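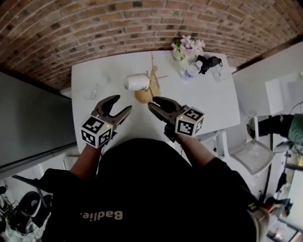

1 min read

1/31/20 – Grernside, white table by the brick wall

Cup stand again. The wooden one with the flat base and thin dowels, not the wire one Efren brought over from Lorkasside. White cup next to it, clear glasses out towards the two ends, flowers at the back. The clear glasses are a nuisance on this table. You lose them against the white unless you get down low, and I would like to try a dark cloth underneath next time. Ask Brynhildur whether the grey one came back from the wash.

Did 12 rounds of cups before lunch and 3 after. The cup goes on best if you come at the dowel from slightly above and let the handle side drop last. Coming in level pushes the whole stand, as the base is light. Ronaldo suggested a rubber mat or felt feet. Weighed the stand without cups: 844 g, less than I had written down in October, so one of those figures is wrong.

Water bottle: keep the cap tight and lay it down gently. It rolls until the label seam catches.

Flowers can stay where they are. Alfredo wants them moved off the table altogether, but with the vase right up to the wall there is room enough to work in front – change the water though.

Still to do:
felt feet for the stand
dark cloth, at least 58 cm deep
second white cup from the Abella box
wipe the table down, ring marks at the near end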